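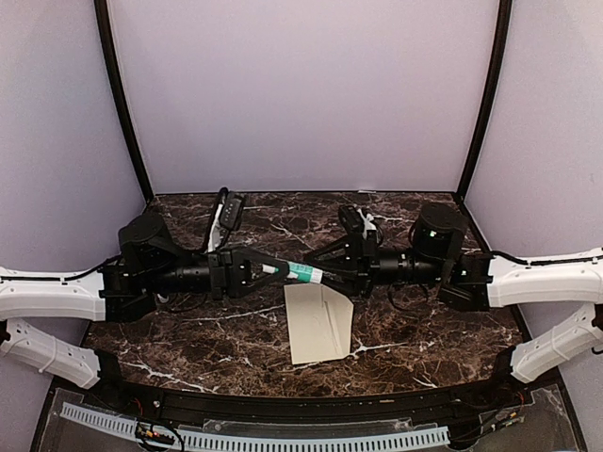 2025-08-09

Handing a thing from one hand to the other

Every few months I try to write down where I think machines stand on ordinary chores, mostly so I can check later how wrong I was. The last entry was in November, and it was mainly about laundry. This one is about handover: one hand holds an item, the other hand takes it, and the item does not end up on the floor. I picked it because it is a small step that sits inside a large number of jobs, at home and on the shop floor, and because I had been underrating it.

Consider what a person does with a tube of hand cream. One hand picks it up in whatever orientation it happens to lie. The other hand takes the end that is more convenient. The first hand is then free to turn the cap. The whole exchange takes less than a second and no one plans it. The same sequence shows up when you load a dishwasher, put groceries away, pack an order or turn a part over to look at the label on the back.

For two arms with parallel fingers, the exchange breaks down into parts that fail separately.

The first part is pose. The receiving arm has to know where the free end of the item is, and the free end is wherever the first grasp left it. If the first gripper picked the tube up a little off center, everything downstream is a little off center too. A camera at the wrist helps a good deal at this point, because it looks at the item from close up and moves with the fingers. It also loses its view when the fingers close, at the moment when you would most like to see. An overhead or side camera fills in some of that, but two arms reaching for the same small object tend to block it as well.

The second part is the interval when both grippers hold the item. For that short time the two arms and the object form a closed chain. Any error in calibration between the arms has to go somewhere. With a soft item it goes into the item. With a stiff one it goes into the finger pads, the joints, or a slip. I used to think of calibration as a setup chore you do once. On a two-arm station I would now put it on the maintenance list, next to checking the cable ties.

The third part is release. Let go too early and the item drops or swings. Let go too late and the second arm is already pulling. People solve this with touch: you feel the other hand take the load. Many low-cost grippers have no touch sensing at all, and motor current is a coarse substitute. It tells you the fingers have met resistance. It does not say much about what they have met, or how well it is seated.

I have been keeping a rough list of what makes an item easy or hard to pass. Long and stiff is easy. There is room for two sets of fingers, and the shape does not change. Short items are hard for plain geometric reasons, since two grippers need space and the fingers are not thin. Tubes and pouches are in between: they have length, but they give under pressure, so the width the gripper measured on the first grasp may not be the width on the second. Shiny packaging adds trouble for depth cameras. Dark items on a dark surface do the same for color cameras, and a strongly veined stone pattern puts extra edges into the image that have nothing to do with the job. A kitchen counter has all of these at once.

My test bench at home is modest. It runs on a motion library called Retix, with a scheduler named Mostis that decides which arm goes first. Both are small packages and both do what they say. Over the spring I logged 2,000 attempted handovers of household items, spread over enough evenings that the lighting varied. I am not going to publish a success table, because my items and my idea of success are too local to be of use to anyone else. The failure pattern may be of more use. Drops during release were the largest group by a wide margin. Missed second grasps came next. Collisions between the two arms, which I had spent the most time guarding against, were rare - the planner is conservative and the speeds are low.

Speed deserves its own paragraph. A clean handover on my bench takes 9 seconds from first contact to full release. A person would have finished the tube, the cap and the shelf in that time. Some of the gap is caution and could be tuned out. I got it down to 4 seconds by shortening the pause in the closed chain, and the drop rate went up enough that I put the pause back. For work that runs overnight with no one waiting, 9 seconds is fine. For anything next to a person in a kitchen, it is long.

Shop floors have an advantage here. A packing station can fix the item type, the tray, the lamp and the height of the table. I visited the Benjelloun workshop in the spring, where they repack small cosmetic and cleaning products, and most of their engineering effort had gone into making items arrive the same way every time. Once that was done, the second arm was hardly needed: a fixture held the item and a single arm did the work. This is a sensible answer, and I suspect it is the answer in a large share of cases. Homes do not have fixtures, and few people would accept one on the counter.

So, the current state as I would put it. Passing a known item between two arms at a fixed station works, slowly, and can be left running if a drop costs little. Passing an unknown item of a reasonable shape works often enough to be interesting and not often enough to be trusted with glass. Passing while one of the arms is mounted on something that moves is a different problem, and I have no data on it.

What would change my mind soonest is cheap touch sensing in the fingertips that survives a year of use. I have gone through 2 sets of sensing pads so far. The readings were good while they lasted, and release timing improved right away. The surface layer then wore through at the corner of the pad, where the edge of an item tends to land.

Next on the bench is a comparison of release rules: fixed delay, current threshold, and a small learned model trained on the wrist camera. The logging format is the one from the Gramuvbridge project, with one extra field for the finger width at the second grasp. If you already log in that format, the extra field is optional and older files will still load.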